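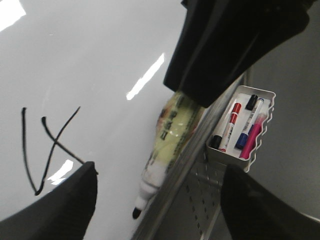
**Unit 6: Contact faults in board work**
Course notes, prepared by Kumaresan Venkataraman. Please read before the April lab.

In the last unit we treated motion in free air. Now the tool must touch a surface and stay on it with a small, steady force. Many faults begin in this moment, and most of them are quiet at first.

## 6.1 The case

The Misness cell writes and erases on a whiteboard. The task has four steps: take a marker from the tray, draw the stroke, return the marker, erase. The controller log of the failed run has 1,936 lines. The first 1,273 show nothing unusual. After that, the force along the tool axis rises slowly while the commanded position stays the same. The limit in our setup is 12 newtons. The arm passed this limit during a diagonal stroke and did not stop.

Balthasar Marti was at the panel and pressed the emergency stop. He was outside the marked area, as the rules require, and was not hurt. The marker tip was pushed into its barrel and had to be thrown away.

## 6.2 What went wrong

We found two causes, and each one alone would have been harmless.

1. **The board plane was old.** The board had been moved after the last calibration. The controller still used the earlier plane, so along the stroke the target point went deeper and deeper behind the real surface.
2. **The force stop was masked.** During grasping we disable the force stop for 50 milliseconds, so that closing the fingers does not trigger it. The step "take marker" ended with a timeout, and the line that enables the stop again was skipped.

The second cause is the more serious one. A wrong plane gives a bad drawing - a masked stop gives an arm without protection.

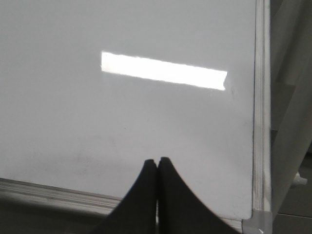 *Fig. 6.1. Fingers closed in front of the lower part of the board. Note the strong glare on the surface.*

## 6.3 A wrong first idea

Our first report blamed the glare. A bright reflection can disturb a camera that is looking for the board edge, and we advise you to keep this in mind. But in the failed run the plane came from a stored file and the camera was not used for it. The report was corrected. When you write your own report, check first which sensor was really in use.

## 6.4 Changes to the procedure

- Touch the board at three points before every session and compare with the stored plane.
- Enable the force stop in the exit part of each step, also after a timeout.
- Show the state of the force stop on the panel.
- After any emergency stop, save the log before you reset the controller.

## 6.5 Exercise

Draw the state diagram of "take marker" and mark every exit. For each exit, write if the force stop is on or off. Then read the Lokaner case in the appendix and compare the two faults in one page.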